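Home | Kit | Guides | Downloads | Contact

Stalel hand-held gripper: set-up guide
Section 5. Recording your first batch of examples

Right, by now you should have the gripper charged, the fingers clipped on and the recording program open on your laptop. If the program still can't find the gripper, go back to section 4 and sort that out first, as nothing below will work without it.

I wrote this part after spending most of July collecting tabletop examples for Arkar, our pick-and-place model. We ended up with 3,620 recordings and kept 2,932 of them. Most of the ones we threw out were my own fault, so a lot of the notes are things I did wrong and would like you not to repeat.

Before you start

1. Choose one task and write it down in a single sentence. Ours was "pick up the bottle and stand it on the coaster". If your sentence has an "and then" in it, you've got two tasks, and you should record them as two batches.

2. Wipe the lens with a dry cloth. Do it again every time you stop for a cup of tea!

3. Open and close the fingers fully, five times. The width reading on the laptop should return to the same number each time they shut. If it drifts, press Zero with the fingers closed and try again.

4. Make a new batch folder and give it a name you'll still understand in a month. I use the task, the room and a number. "test_new_final2" was one of mine and I still don't know what's in it.

Note: the program won't stop you recording into an old batch. It just adds to the end. Check the folder name at the top of the window before you press anything.

Recording

5. Hold the gripper in front of you with the fingers pointing away, wait for the single beep, then press the side button once. You'll hear a second beep and the counter starts.

6. Stay still for a full breath. The tracking needs a moment to settle, and if you lunge straight in, the start of the path comes out wobbly.

7. Reach for the object at the speed you'd use if you were passing it to somebody. I went far too slowly to begin with – the model learned to creep up on things as though they might bite.

8. Squeeze until the fingers have a proper hold, lift, move, set down, let go and draw back a hand's width. Draw back before you stop the recording. A clip that ends with the fingers still round the object teaches the model to hang on for ever.

9. Press the side button again. Green means saved. Amber means saved but the tracking dropped out somewhere, and you'll want to look at that one later.

10. Move the object to a new spot, turn it a bit, and go again. Do 36 in a row, then have a rest. Past that my wrist gets lazy and every grasp starts to look the same.

Caution: keep your other hand out of the way between beeps. If it nudges the object into place, the model will be waiting for a helpful hand that never comes.

Caution: don't squeeze past the click. The ribbed fingers are meant to bend, but forcing them will split the ribs near the base and you'll be ordering another pair from Brekke.
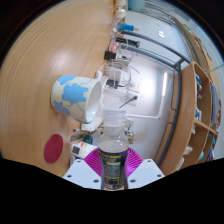 Variety is what makes a batch worth having, and I'd sooner have a few different tables than hundreds of goes at one tidy one. I used to clear everything off before recording, and Arkar was lovely on a bare desk and hopeless anywhere else. Now I leave the ordinary muddle where it is: a world-map mug on its side, a dark red coaster, the tangle of thin cables and adapters along the wall. See-through things like the clear bottle between the fingers are well worth including too, and it helps to mix in some with labels and some without.

Checking the batch

11. Open the batch in Kususent and play it at double speed. Bin anything where the object slips, where you changed your mind halfway, or where the width reading stays flat all the way through.

12. Look at every amber clip. A short drop-out during the approach is usually fine. One during the grasp isn't, so bin it.

13. Press Export and leave the laptop alone until the bar fills. Closing the lid pauses the export without telling you (I've asked Ehab El Ouafi to fix this and he says it's on his list).

Note: binned clips stay in the Rejected folder until you empty it. I'd hold on to them until the first training run is done, in case you've been too strict.

Carry on to section 6 once the export log shows no red lines.

Related guides
Section 4: Pairing the gripper with your laptop
Section 6: Sending a batch for training
Changing worn fingers
What the beeps and lights mean
Kususent: trimming and sorting clips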